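Home | Policies | Training | Forms | FAQ | Contact

Hand-Held Gripper Work: Frequently Asked Questions

Who must follow these rules?
Every operator, trainee, and visitor who handles a gripper at the Draser site. Contractors from Bassey work under the same rules and sign the same form.

Is training required?
Yes. New operators complete 2 supervised sessions before they work alone. Rodrigo Arroyo schedules the sessions and keeps the records.

How long may an operator work without a break?
No work period may run longer than 18 minutes. The break after it lasts at least 4 minutes, and the grippers are set down for all of it.

How should the grippers be held at the start of a task?
One in each hand, just above the table surface, with the jaws facing each other. Operators hold this position until the session lead gives the start signal.

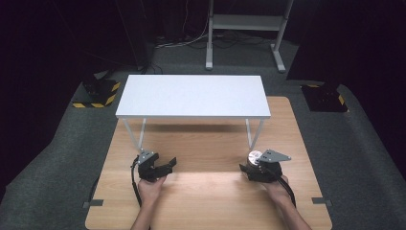 Start position at the table, one gripper in each hand.

Where should the cables go?
Each cable should leave the gripper on the operator's own side of the table and must not cross the other. An operator who feels a cable pull should stop and call the session lead. Cables on the floor are the duty of the session lead – operators should not move them.

May I adjust a mounting bracket myself?
No. Brackets are fitted and checked by the equipment desk. A loose bracket is reported on Form 434, and the gripper stays out of use until the desk signs it back in.

Are sleeves, rings, or watches allowed?
Forearms must be bare to the elbow. Rings and watches are left in the lockers.

Do these rules replace the Ceseo handling guide?
They do not. The guide still covers storage and transport. Where the two differ on table work, this page applies.

Who can approve an exception?
Ghada Hamdan, in writing, before the session begins. Exceptions cover one session only. The full policy is reviewed each January.

Contact the Draser equipment desk | © Draser. All rights reserved. | Back to top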